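I'd been meaning to get over to the Stasteo workshop since they moved, mostly because I kept hearing about the tables. Yes, tables! I work at a kitchen counter with a wobble in it, so I have strong feelings here, and I asked if I could come by in August and ask nosy questions about furniture for an hour. It ended up closer to two.

The woman who set up the room (she asked me to leave her name out, she says she gets enough email) started by making me run my palm along a tabletop. "Everybody wants to talk about chairs," she told me. "I spent 445 dollars on this top and I'd do it again tomorrow." She had looked at dark ones first, from a place called Wallus, and hated them within a week. "You put a black screw down and it's gone. You're patting around like you lost your glasses."

So light tops won. I asked whether they get filthy and she laughed at me. "Of course they do. You wipe them. I use warm water and a drop of dish soap, and if somebody's been at it with a marker, rubbing alcohol on a rag."

The thing I really wanted to know was how you get a big work surface without buying one monster slab that won't go through the door. Her answer was to push panels together and live with the seam. She's picky about it, though. She levels the near panel first, then brings the far one up to match, and checks with a fingernail. "If my nail catches, I do it over." 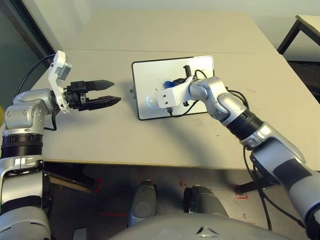

The seam is the part that would drive me nuts, according to one of the people who solders there, who wandered over with a coffee and gave us an opinion without being asked. Small washers find it every time, apparently, and a strip of clear tape over the join had lasted all of 6 days before it started to curl. "He's right about the tape," she said. "I still like my seam."

We got onto walls next. Hers are plain white and she wants them kept that way, no posters, no pegboard. I said pegboard is the best thing in my whole apartment! She gave me a look. "Then you stare at your pegboard. I want to look up and rest my eyes."

Her other rule is a second table against the wall, for whatever you're not working on right now. Before that, everything migrated to the main one. She got the spare from Fallahi, secondhand, and carried it up herself with a friend and a lot of swearing. It cost her 152 dollars, and she thinks the legs alone are worth it.

I asked what she'd change. Cables, she said, before I'd even finished. She has tried clips and sleeves and a tray from Ernska that she never got around to screwing in. "Ask me again next year."

I went home and put a folded coaster under my counter. Still wobbles.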